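Search this site
Enter keywords
Search

Prilport votes to keep its dishes, narrowly

Prilport residents have voted 632 to 532 to hang on to the town's lending cupboard, a collection of 3613 plates, bowls, mugs and serving platters that can be borrowed free for weddings, wakes and anything in between.

The result ends a debate that began in February, when the town council suggested the cupboard's room at the Fostommont Hall might be better used for storing chairs. The hall already has a room for storing chairs. It is full of chairs, and the council felt this proved the point.

Supporters of the cupboard took the news badly. Letters arrived at the council office in such numbers that a second tray was bought to hold them, and one public meeting ran until 11 pm, well past the hour when most of Prilport likes to have its porch lights off.

Samuele Caruso, who runs the Gurnero bakery across the road and has borrowed from the cupboard for every one of his family's christenings, spoke for longer than anyone else that night.

"You can't put soup on a chair," he told the meeting, to applause. He was asked to sit down and did so, on one of the chairs in question.

The case against the cupboard was mostly about money. Heating and insuring the room costs the town more each year than it spends on the duck pond, and the duck pond has a much louder following. Opponents also pointed out that the dishes don't match. The collection was built up from donations, closed cafés and one very large estate, and a borrower who asks for eighty dinner plates will get eighty dinner plates of many different minds.

That has become part of the appeal. Couples who once would have hired plain white china now ask for the mixed lot and call it a colour scheme. Valentini Catering, which does most of the weddings in the district, told the council it had stopped apologizing for the plates two summers ago and had since started charging a styling fee.

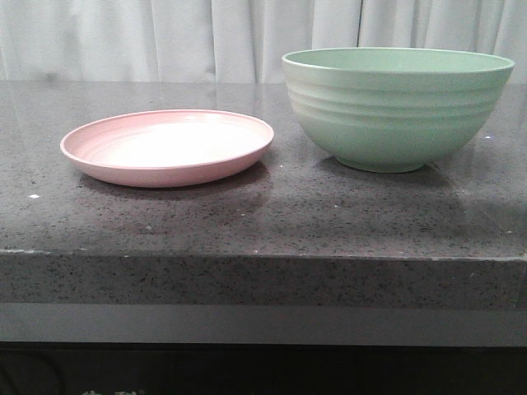
The vote does come with conditions. Borrowers will now have to return everything within 2 days, clean, and "clean" has been defined in the new rules at a length of almost a full page. Gravy gets its own paragraph. Anyone who brings back a chipped dish must say so at the desk, an honour system that has worked well up to now, apart from the matter of the trifle bowls, which the council has agreed not to reopen.

There will also be a small late fee. It was set after an hour of discussion at the price of a cup of coffee, followed by a shorter discussion about whose coffee.

The chairs will stay where they are for the time being. A report on other places to put them is due before the next budget, and the council has set aside a room at the hall for the people writing it. They have been asked to bring their own seats, as the ones in storage are stacked too tightly to get out.

The cupboard reopens to borrowers at 9 am on the first of the month. Bookings for the summer are already filling up, and the gravy boats are spoken for until the fall.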